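How do you lot store baseball caps without wrecking them?

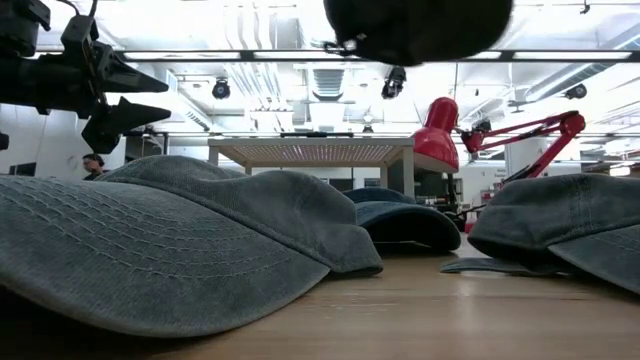
Nurhan Şimşekoğlu

Mine just live on the table and the big washed grey one has gone all soft in the crown. I'm quite fond of it! Any ideas — hooks, boxes?

katside83
Hooks by the back strap. Never had a bother.

Brekke
Disagree, hooks pull the strap out of shape. Stack them in a drawer, one inside the other.

katside83
Seven years on hooks, mine are fine.

lumberg_212
A floppy crown is how a washed cap should look, I'd leave it. Stuff the navy one with a tea towel if you're worried.

Nurhan Şimşekoğlu
Tea towel it is, and I'll try the drawer for the grey ones.

Related threads
Getting sweat marks out of a brim
Coat hooks for a narrow hall

Last updated 2020-11-19
Contact us | Back to top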